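Ticket 3100
Subject: Mugs coming out of the dishwasher with gray marks and water left in the bottoms
Location: Curwood building, second floor kitchen
Equipment: Larnari dishwasher, under counter, 12 place settings
Priority: Normal
Status: Closed
Opened: October

Original request

The mugs on the upper rack are coming out with thin gray lines on them, and most have a puddle of cloudy water sitting in the ring on the base. When you turn the mug over the water runs down the side and leaves a streak. The lines look like pencil. They do not come off with a sponge. Plates and bowls on the lower rack are fine. This has been going on since the new tablets were put under the sink, so it may be the tablets. People have started washing their mugs by hand and leaving them all over the counter to dry, and there is no room to make lunch.

Also the upper rack sticks when you pull it out.

First reply from the desk

Thanks for the report. Please tell us which tablets are in use, which cycle is normally run, and whether the rinse aid light is on. Please also run your finger over one of the gray lines and say if you can feel it or if the mug is smooth there. The sticking rack is added to this ticket, no need to open another one.

Reply from requester

Tablets are Drutov, the ones in the white tub. Before that they were Lambrakis. Cycle is whatever it was left on, usually the short one. The light with the star is on, we do not know what that is. The mug feels smooth. On one of them it feels slightly rough, like chalk.

Note from the desk

On the Larnari control panel the star is rinse aid. It has been on for some time, going by the old comments on the kitchen sheet. Asked the kitchen to fill the dispenser to the line and run the normal cycle instead of the short one for a couple of days, with everything else left alone. Did not ask them to change tablets yet. If two things are changed at once we will not know which one helped.

Update from requester

Rinse aid filled, light is off. Normal cycle run each evening. Glasses are clearer. Mugs still have the gray lines and still have water on the base. Rack still sticks.

Visit, 10:15 a.m.

Went up with the tool bag. Opened the machine with the last load still in it.

Lower rack was dry and clean. Upper rack had too many mugs in it, several leaning against each other and two lying nearly flat with the base up. A mug lying level with the base up will hold water whatever cycle is run. Tipped a few of them by hand and the water was cloudy, left a white ring when wiped on a paper towel. That part looks like hardness and detergent residue, and it fits with the short cycle.

The gray lines are a different thing. They are on the outside of the mugs, low on the side, and on the inside of the rim on a few. They sit where a mug would touch a wire. Tried a damp cloth, no change. Tried baking soda on a damp cloth with some pressure and the lines came off in under a minute. That points to rubbing against something, and not to the glaze being worn.

Pulled the filter. Some rice, a label off a jar, a piece of a coffee stirrer. Rinsed it and put it back. Spray arms turn freely by hand. Upper arm had a seed in one hole, removed with a toothpick. Lower arm clear.

Upper rack stuck at the same point each time it was pulled out. Took the rack out of the machine to look at the wire and the fittings, and put a couple of the mugs back in it to see where they touch.

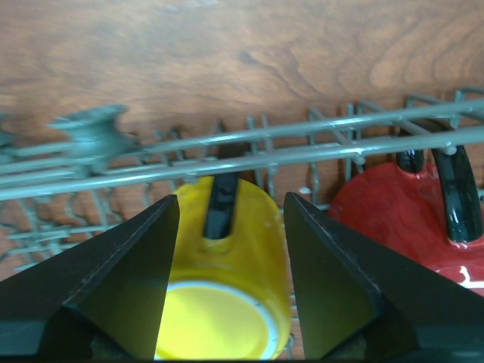
Building Services, Kitchens and Break Rooms Team

Findings with the rack out

The yellow mug and the red mug are standing in the part of the rack with the upright tines. One tine comes up just to the right of the yellow mug's handle, the next is just left of the gap between the mugs, and the third is near the left side of the red one. With a mug on each side of a gap like that there is space for the water to get in between. The loads we found in the machine had a mug jammed into every slot, and some slots had a mug and a spoon.

Went over the gray coating on the rails and tines with a fingertip and then with a cotton ball. The cotton ball snagged in one place, on a short tine toward the back of the rack, where the coating has split at the tip and bare metal shows. A second tine has a small nick but the metal is not showing. Everything else was sound to the touch.

The gray plastic clip at the left end of the rails was checked by hand. It had crept along from where it should sit. Pushed it back and it stayed, but it moves with less effort than the matching one on the other side. There was a crust of dried detergent on the runners inside the machine as well, and that is the more likely reason for the sticking. Both dealt with, see below.

Work done on the visit

Wiped the runners in the machine with warm water and white vinegar, then plain water. Dried with a cloth. Ran the rack in and out with nothing on it and it moved freely.

Put the clip back in position. Order raised for a replacement pair, so that both sides match.

Covered the split tine tip with a vinyl tine cap from stock. The nicked one was left as it is and noted for the next check.

Ran an empty hot cycle with dishwasher cleaner. No leaks at the door or under the sink.

Moved the cutlery out of the upper rack. There was a handful of teaspoons lying along the wires between the mugs. Loose metal moving about against glazed mugs can leave gray lines of exactly this kind, and the spoons are now the first suspect. The split tine can account for marks on a mug in that one slot but not on all of them.

Instructions sent to the kitchen

All spoons go in the basket on the lower rack, handles down. Nothing metal in with the mugs, including the travel cups.

Mugs in the upper rack, rim down and tilted against a tine so the base drains. They should not be touching each other. If a mug has to be pushed to get it in, leave it for the next load.

Use the normal cycle. The short one is fine for glasses that only had water in them.

When it finishes, empty the lower rack first. If you pull the upper one first, whatever is left on the mug bases drips on the plates.

Keep using the Drutov tablets for now.

To take the old lines off, baking soda and a damp cloth. Do not use steel wool on the mugs or on the rack.

Update from requester

We did the spoons. No new lines that we can see. The yellow mug people keep fighting over got cleaned with the baking soda and looks fine. There is still some water on the bases of the tall mugs. The rack pulls out the way it should.

One question. Can the rack be raised? The tall mugs hit the top if you tilt them.

Reply from the desk

The upper rack on this model has a high and a low position. It was in the high position when we came. We put it back the same way because the large dinner plates on the lower rack need the clearance. If the kitchen mostly washes mugs and side plates, we can drop it to the low position and the tall mugs will tilt. The large plates would then have to lean, or be washed on their own. Please check with the others on the floor and let us know.

Reply from requester

Nobody here uses the large plates except at holidays. Low position please.

Second visit, 2:40 p.m.

Replacement clips arrived and were fitted on both sides. Old ones discarded. Rack set to the low position. Checked that the upper spray arm clears the plates that were in the lower rack, by turning it by hand with both racks pushed in. It clears the side plates with room to spare. It touches the large plates if they stand straight up, so a note has been taped inside the cabinet door.

Tine cap still in place. The nicked tine is unchanged.

Ran a full load on the normal cycle. Stayed for the end of it. Mugs had a few drops on the bases and no standing water. No gray lines on the mugs that had been cleaned beforehand. A travel cup had found its way back into the upper rack and was removed.

Tablets

The request put this down to the tablets. We found no sign that Drutov is doing worse than Lambrakis in this machine. The haze went down with rinse aid and the longer cycle, and the tablets stayed the same the whole time. The leftover Lambrakis tablets under the sink have drawn damp and stuck together and should be thrown out.

Open items carried to the routine check

Look at the nicked tine and cap it if the metal shows.
Check the rinse aid level.
Clean the filter. The kitchen has been asked to do this at the end of each week, and the steps are on the same note inside the cabinet door.

Resolution code: Loading and maintenance, minor part replaced
Parts used: rack clips, one pair; tine cap, one
Requester has confirmed the ticket can be closed. Reply to this ticket to reopen it if the marks come back.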